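7. Your first sorting run

You have the arm mounted and the head camera talking to it, so now comes the fun part! The Wotomano table task is the one we suggest everybody starts with, and it still makes us grin when the gripper goes in for its first bowl.

Before you begin, put the arm in its rest position and check that the Zurel software shows a green status light.

1. Spread a plain cloth over the table and pull it flat. Dark colours work well with bright plastic.
2. Set out bowls and cups in different colours and sizes, leaving room between most of them for the fingers.
3. Open Tasks, choose Tabletop and load preset 155.
4. Press Look. The camera takes 3 passes over the table and the bowls appear in the list on your screen.
5. Press Start and stand back.
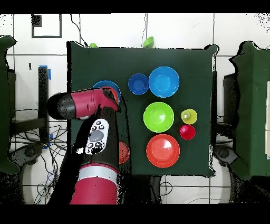 Fig. 7. The arm over a blue bowl at the upper left of the table.

Watch the first few moves closely. If the gripper comes down off centre, press Pause, nudge the offset slider one notch and press Look again. You'll soon get a feel for it - most tables need only a small change.

Note: black speckles along the edges of the arm in the camera view are gaps in the depth reading. A few are normal and you can carry on.

CAUTION: Keep hands, sleeves and hair away from the arm while a task is running. Never reach across to straighten a bowl; press Pause first.

Once you're happy, try nesting one bowl inside another (harder than it sounds, and great to watch). Settings for nested bowls are in section 8, written by Melati Govindasamy.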